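Ticket 2415
Project: Meireles Robotics Club, simulated arm, peg board task
Opened by: Edileuza Vasconcelos
Assigned to: Hilkka Peltonen
Status: Open, waiting on retest
Priority: Medium

Summary
Gripper stops short of the peg board pieces on part of the runs. No error in the log. The planner reports the move as complete.

Wednesday, 3:40 pm, Edileuza
Started the batch after class on the lab desktop. Out of 72 runs the arm closed on air in over half of them. Same script as last week. The only thing I changed was the table, which I swapped for the bigger one from the Larnevley scene pack so there would be space to drop pieces next to the board. I have restarted the simulator and deleted the cached plans. No difference.

Wednesday, 4:05 pm, Hilkka
Which pieces does it miss? Please also check whether the table model came in with the same origin as the old one. The old table had its origin on the top surface. A lot of the Larnevley models have it at the floor.

Wednesday, 4:30 pm, Edileuza
Origin is at the floor, but I already put in the height offset and the board sits flat. I checked by dropping a test ball and it did not sink or bounce. Misses are mostly at the far end of the board. Near end is fine.

Wednesday, 4:50 pm, Hilkka
Then height is probably OK. Two things to try:
1. Print the board pose from the simulator and from the planner at the same time step and compare them.
2. Raise the planner step limit to 2000. It is still at the default in your config.

Wednesday, 5:25 pm, Edileuza
Step limit raised, no change. The poses do not match. Position is the same but the planner has the board rotated 2 degrees from where the simulator has it. That would explain why the far end is worse. I don't know where the rotation comes from.

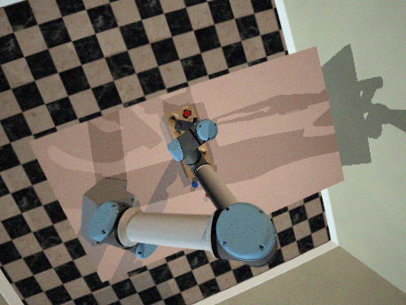
The view I have been using to check the grasp is not good enough for this. I paused a run over the board and rendered it from the overhead camera. The wrist covers the middle of the board, so the only parts I can judge by eye are the end with the red piece and the bit with the light tan knob on the other side. The shadows on the table don't help either. Can I move the camera, or will that break the recordings we already have?

Wednesday, 5:45 pm, Hilkka
Don't move it. Add a second camera low on the side and leave it out of the recording list. You can also turn shadows off in the debug view without touching the main render settings.

For the rotation, look in the scene file for the board's parent. If it is attached to the table, it picks up the table's yaw, and the planner config still has the old value typed in by hand.

Wednesday, 6:10 pm, Edileuza
Board is attached to the table. The planner file has the old yaw on the line under the board name. Changed it to read from the scene. Poses now match. I have to give the desktop back, so the full batch will have to wait for next class.

To do
- Rerun the full batch with the new pose
- Add side camera, debug only
- Set step limit back to default if the rerun is clean
- Check the Stolline branch for the same typed-in value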